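Home | Articles | Categories | Recent changes | Log in

Workcell budgeting (tabletop manipulation)

25 June 2021
By Zaid Darwish

Workcell budgeting is the practice of estimating the full cost of a robot station before any part of it is ordered. In tabletop work, where a single arm handles small goods on a bench, the arm is usually the largest line in the budget but seldom the one that causes overruns. Mounts, fingers, spare cables, software seats and floor space are the lines most often left out. Many buyers now plan the station in simulation first and sign purchase orders after the layout has been fixed.
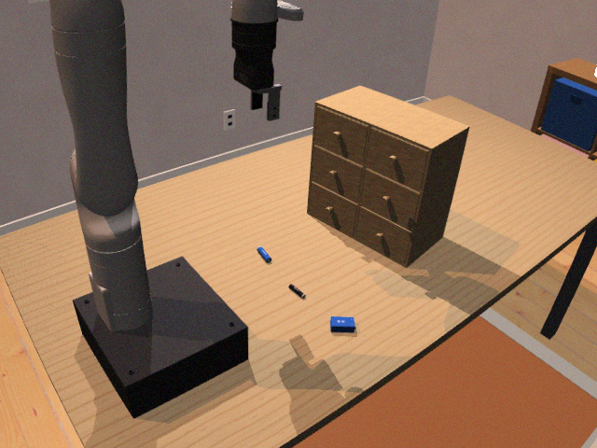
Category: Equipment planning > Layout and mounting

A simulated layout sets the arm on its pedestal, the table, and the furniture and small objects the arm is expected to work with. A pedestal with bolt holes needs a tabletop that will take the bolts, and the price of a stiffer table belongs in the same estimate. A chest of drawers with peg handles calls for clear space in front of it equal to the full travel of the drawer, plus room for the wrist. Wall outlets should be drawn in at this stage. A cable run added later is charged as electrical work and often falls under a different budget code.

The Clillwood method, named for the site where it was first written down, divides the estimate into 2 parts. Fixed cost covers the arm, controller, mount and table. Task cost covers whatever changes when the goods change: fingers, trays, bins and programming hours. In the Clillwood plan of April, the controller mount was entered at $801 and a set of fingers at $182. An allowance of $2000 was held for layout changes.

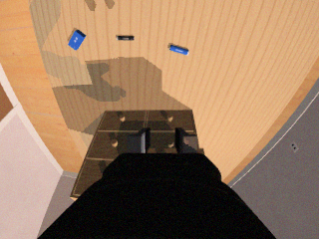
Task cost is harder to fix in advance. Small boxes and bars lying at different angles may need a wider finger opening than the same goods stacked square, and the widest grip should be settled before fingers are quoted. Karaki and Osilberg both quote fingers separately from the gripper body. Nukico includes one set and charges for the second.

Simulation hours are entered as task cost under the Clillwood method. Some buyers treat them as fixed cost, and estimates from the two groups cannot be compared line by line.

See also: Payload margin; Lease terms; Spare parts lists

Comments

dmk_bench: Is the $182 for one pair or two? Our Karaki quote doesn't say.

Zaid Darwish: One pair, without screws.

rollerfeed: We put simulation under fixed cost and will keep doing so. It gets used again on the next job.

պ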